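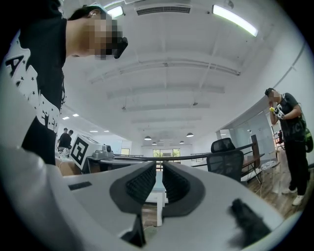
Skorik 404 Countertop Dough Sheeter

Model: 404
Category: Restaurant and bakery equipment / Dough preparation
Availability: Made to order, usually 15 business days
Supplied by: Pimemix

The Skorik 404 is a reversible bench-mounted sheeter for restaurants, pizza kitchens and small pastry sections. It takes pizza, flatbread, pasta and short pastry doughs. Laminated doughs can be run at the lower belt speed, provided the block is rested and chilled between folds.

The roller gap is set by a side lever with indexed stops. Stops are repeatable, so a kitchen that portions to a fixed weight can note the stop numbers on the prep sheet and use them from shift to shift. Both scrapers lift out by hand for washing. The belts need a release lever to be pulled first — do not force them.

Specifications

Overall length, tables down: 1,655 mm
Overall length, tables folded: 790 mm
Overall width: 880 mm
Belt width: 500 mm
Roller gap: 0.5 to 35 mm
Belt speeds: two
Supply: single phase, 10 A plug
Body: painted steel, stainless steel tables
Noise at operator position: below 70 dB(A)

Installation

The bench must be level and rated for the full weight of the machine plus dough. Allow clearance at both ends for the tables to drop to the working position. The unit should not share a circuit with a dishwasher or combi oven. Where the kitchen is in a heritage or older strip-shop tenancy, have an electrician check the outlet before delivery is booked.

Flour dust will collect in the motor vents. Vacuum them weekly. Compressed air drives the flour further in and voids the cover on the motor.

Options

Louro cutting station: fits the right-hand table, takes round and square cutters. Not compatible with machines built before the table hinge was changed; check the plate for the suffix B.
Goltero mobile stand: lockable castors, one undershelf. Adds 640 mm to working height.
Spare scraper set: upper and lower, food-grade plastic.
Flour tray: sits on the top cover, no tools required.

Price

Skorik 404, machine only: $6,890 plus GST
Goltero stand: $2,211 plus GST
Louro cutting station: price on application

Freight is quoted to the loading dock or kerb. Stairs, lifts and after-hours delivery are charged separately and must be noted on the order. Trade-in of an older sheeter is considered if it is complete and runs.

Warranty

Two years parts, one year labour, metropolitan areas. Belts and scrapers are wear items and are excluded. Outside metropolitan areas, the technician's travel is charged to the customer.

Sales and site questions: Elínborg Fogh
Parts and service: Vilhjálmur Mogensen, 7 am to 3.30 pm

Please have the serial number ready when ordering parts. It is stamped on the plate under the left-hand table.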